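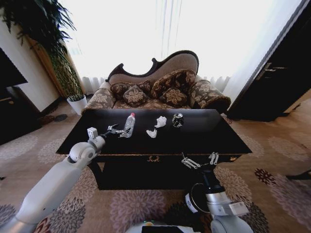 Coffee table, front room at Stulldale, with the bottle, the can and the tissue still on it.

Saturday, August 20, 2022

Print this page | E-mail this entry

Came in meaning to spend the whole morning on the sofa and, of course, spent the first part of it looking at the table. It is a lovely thing when the light comes through the sheers, all that glossy black with the thin gilt line along the front and the little gold emblem in the middle, but my goodness it shows everything! One bottle on its side, a crushed can, two bits of white paper, and the room looks as if there had been a party.

For the gloss I am staying with the Orkon cream. Kekeli Eshun swears by the Estia spray and left me a bottle of it, so I tried that on the lower shelf first (where it can't embarrass anyone) and got streaks, which may well be my cloth and not the spray. Will try again with a fresh one. The gilt gets a dry soft brush only, please, no product of any kind, and go easy around the emblem.

Sofa notes. The brown and gold floral is holding up nicely, and I do like how the cushions disappear into it, but the bolster end wants turning. The Agyeman swatch card came, 465 is the closest brown I can find if we ever need to patch, though the gold in it is a touch yellow for me. They want 40 a yard, which made me put the kettle on. Dark wood along the back needs dusting down inside every scallop, and I gave it 20 minutes and could happily have given it more.

Plant by the left arm: wiped the lower leaves, left the top ones for somebody taller. If the drooping ones start brushing the upholstery, slide the pot toward the window a little.

Still to do: sheers down and washed, before November if we can manage it. Kekeli has the long ladder.

Filed under: Workroom Notes, Upholstery & Finishes
Last updated by the workroom, 4:15 pm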